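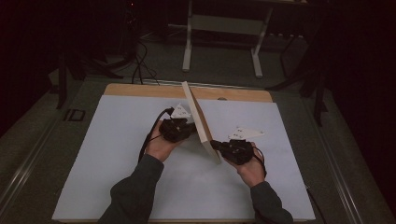
Isauro Ocampo says the thin panel goes in last, after both sides are screwed on, and I say it has to go in first or it'll never seat. Which is it?

It's a Predska cabinet, the low one. Lost the instructions in the move. I've got the big white board lying flat and the thin light colored panel up on its edge, leaning, trying to work out where it lands. Can't tell if it's a divider or part of the back. Is it even supposed to stand on the white piece?? Have 9 screws left and no idea where they go either. Want this done tonight — any help appriciated.

Isauro Bautista
Sarnville, 2022-07-15

zamudio_fan
Just glue it

pinegrove
Don't glue it yet. Check the long edges of the white board first. If there's a groove running the whole length, your thin one is the back and it slides in before the last side goes on. No groove but a couple of small holes across the middle = divider, pegs go in first, then the panel.

So you could both be right, depends on the piece. Mine was a back. Slid it in with one side still off, then closed it up. If it sticks rub a candle along the edge, dont hammer it, the thin stuff splits at the corners. Ask me how I know

Screws — short ones are probably for the feet.

Isauro Bautista
ok found a groove, was face down the whole time. Starting over with one side off. Still dont know about the screws, mine are all long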